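Devis Parcel Club
@devisparcelclub

1/ Many of you asked how our shared orders work, so I try to explain it in a few short posts. We are neighbours in Devis who buy together from shops that do not deliver up here one by one.

2/ The list opens on Friday evening. You write what you want and your house number. Please write the size also. In January I had to guess for two families and I guessed badly.

3/ Tea comes from Agarwal, wool from Skistach. For wool we need 200 balls in one order, otherwise they ask full price. Last time we reached 162 and had to wait.

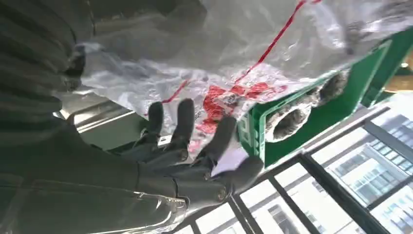 Devis Parcel Club | Orders and Collection

4/ Collection is at the old school in Korkuler, from three o'clock. Bring your own bag, please. If you cannot come, a neighbour may sign for you.

5/ The postage we divide by weight. Some people find this unfair for rice, and I understand them, but I did not find a better way yet. 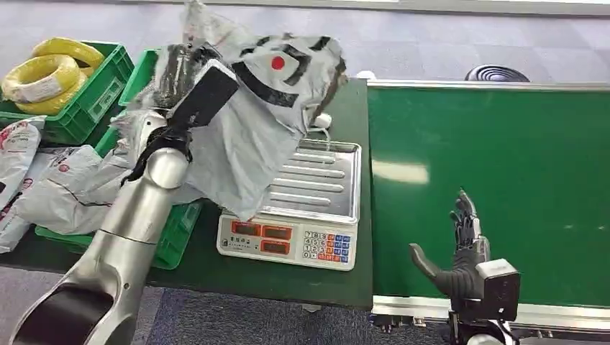
A plastic mailer bag with black stripes and a red dot.

6/ Returns: you have 3 days to tell me. After this I have already paid the shop, and it is difficult to ask for the money back.

7/ The next tea order closes at 300 packets. Green is nearly full, black has still a lot of place. Write under this post if you want some.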